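Grarkadico Trurkent

The Grarkadico Trurkent is a mid-range Android smartphone made by Grarkadico. It was announced on May 12, 2026 as the successor to the Osman, and shares that phone's aluminium frame and side-mounted fingerprint reader. Development was led by Carla Sabbagh, with Walid Azar in charge of the camera software.

The Trurkent has a 6.4-inch OLED display with a peak brightness of 2,000 nits. Its battery is larger than the Osman's, and the charging port was moved to the centre of the bottom edge.

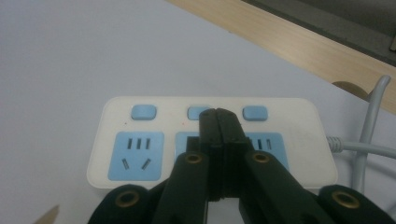 The phone runs Wiris, the company's own Android interface. A December update is planned to add call recording and a simpler lock screen. Reviewer Tomos Llewellyn praised the speakers but found the night photos soft. The base model went on sale at £383, with a version offering more storage sold online only.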